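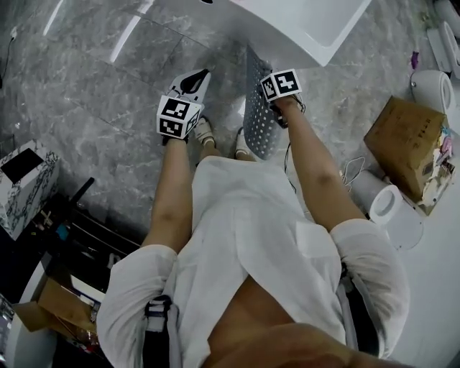

Starting from the floor up

The woman who runs the unpacking side of Ketia likes to begin with her eyes on the ground. Her small firm helps people in and around Tetport settle into new homes and workrooms, and when we met on a Saturday morning she was already talking tiles before I'd got my coat off.

"Everyone looks at the walls first," she says. "I look down! The floor tells you how a room is going to work. If there's a box on it and a bit of cable and some packaging, that's your list for the day, right there."

She is a great fan of grey marble-patterned tile, which turns up in plenty of the newer flats. "It's lovely stuff. It bounces the ceiling lights back at you, so even a dull room feels awake. And you can spot a stray lead on it straight away - try doing that on a patterned carpet."

Cardboard gets her going as well. Her rule is that a box on the floor should be dealt with within 20 minutes of being noticed, and that the wrappings go in the same trip. "People empty the box and then leave all the bright packets and papers beside it. I did it for years in my own house. Now I flatten as I go and I love it, I really do."

What about cables? "Coil them, loosely, and put them somewhere with a lid. White ones with white, black ones with black. I keep 12 shallow trays in the van for exactly this, and I've never once had too many."

She started out at a storage warehouse in Dusby, where she learned to stack and label, and moved across when Ketia was just a phone number and a hired van. Clothes matter more than you'd think, she tells me. She favours a big loose shirt with the sleeves rolled right up.

"You're bending and reaching all morning, so you want air. Proper shoes if there's anything heavy, mind."

Her next job is a sewing workshop at Zavala, with 39 crates waiting and one very narrow staircase. She can't wait. "I've asked them not to open a single one before I get there," she says, already reaching for her keys.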